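### 4.2 Wrist-View Comparison of Gripper Fingers

We compared two finger designs, the Viklund parallel finger and the Bavholm tapered finger, on the same fabric-handling task. Each trial began with a gray cloth on a table, and the controller received only the wrist image. In total, 1086 grasp attempts were recorded in June, of which 46 were excluded for lost video. The main concern at this stage was how much of the view the hardware itself blocks near the cloth.

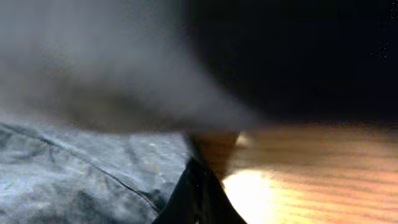
**Figure 6.** Wrist view with a large, out-of-focus gray shape over the upper left and glare on the wood at lower right.

Images of this type give the controller little to work with, as much of the cloth edge is hidden. Two annotators (D. Pacheco and C. Arrieta) labeled them as "occluded," and they were scored separately. The grasp point is easier to label when both fingers and the fabric edge are visible together. In the view below, a tapered point of cloth lies directly over the gap between the fingers, and the pale strips on the fingers provide a clear reference for alignment.

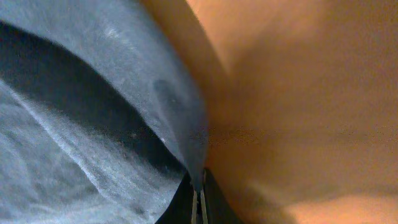 ### 4.3 Controller Settings

Both finger designs were run with the Muvanar controller at its default gains. Closing speed was held constant across all trials.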